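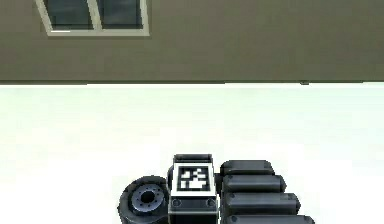 Speaker notes: Teaching a hand before we own one

Opening (keep it under two minutes)

Hi everyone! Thank you for coming over to the big room, I know the coffee is in the other one. I'm here for the Flarkis club, which is the after-school robotics club at Getimthorpe, and I get to talk about my favorite thing we did all year. We spent a whole term programming a robot hand in simulation. No hardware at all until the spring, and the students loved it far more than I expected.

Ask for a show of hands: who here runs a club? Who has a simulator installed on a school computer right now? (Wait. If it's only a few hands, slow down in the next part.)

The hand

Point out the square black-and-white marker on top of the palm. A program that knows the marker's size can work out where it is and which way it's tilted, and that was our very first assignment. Find the marker, print its position, move the hand, print it again. It sounds tiny! But a student who has done that has already met coordinates, rotation and units, and has a number on the screen to argue with.

Then the fingers. We started with curling, all four together, with the thumb left alone. Don't rush this bit. Curling the fingers together is one command if you write it well and a horrible mess if you copy and paste it four times, and every group copied and pasted it four times. I let them. The next week I asked for a slower curl, and they had to change it in four places, and after that we had a very good talk about loops.

The first room we used was nearly bare, with a white floor and a plain wall. I'd recommend that to anybody. When there is nothing to pick up, students look at the joints.

The log

Every run wrote one line to a shared log: the group name, what they changed, and what they thought would happen. By the end of November we had 589 lines. By the end of the project it was 3,062, and I have read them all (pause, somebody usually laughs).

Read out two or three. Good ones to use:
"Made thumb faster. Thumb is now inside the palm."
"Changed nothing. Want to see if it does the same thing. It did not."
"Degrees!!! It wanted radians the whole time."

The second one led to our best meeting. One group had a random starting pose switched on and had no idea. They ran the same program over and over, wrote down the end position each time, and plotted it on graph paper. I still have the graph paper.

Where to look

This part is for people who already teach with a simulator, so check the time. If it's past 10:40, cut it to the paragraph about the checklist.

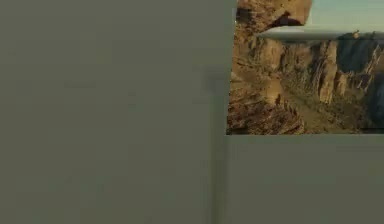
Will a simulator run on ordinary school computers?
Ours did, once we turned the shadows off and made the window smaller. The oldest machines in the lab are slow to load, so those groups started loading first and read their log while they waited.

Back to views. Students think of a camera as something that just sees, and in a simulator it's one more thing you place, with a position and a direction you have to choose. With a plain gray-green surface filling most of a view and a bit of canyon up in the corner, there's no hand to check your work against. So we made a checklist and taped it up beside each screen:

Can I see the hand?
Can I see the marker?
Which camera am I looking through?
Did I save before I moved it?

I took the fourth line from our partner club in Blackburn, who learned it the hard way. They run the same project a few weeks behind us, and the two clubs swap code at the end of each unit. Reading a stranger's code at age thirteen is a wonderful shock.

Tromska Cup

In the spring both clubs entered the Tromska Cup, in the simulated hand class. Each team gets a task sheet in the morning and has until 3 p.m. to submit one program. Ours scored 184 points, which put us in the middle of the table, and they cheered like they'd won the thing. They had cut their program down to one clean loop for the fingers! I was so proud of that loop.

Budget slide

Keep it short. The club's money for the year was $2,000. The software was free, so most of it went to the entry fee, the bus and a used servo kit for the spring. Leave the slide up for photos.

Finish

Tell them the task sheets and the blank log are on the table by the door, paper copies, please take two. Then questions. If it's quiet, ask the room which finger they would program first.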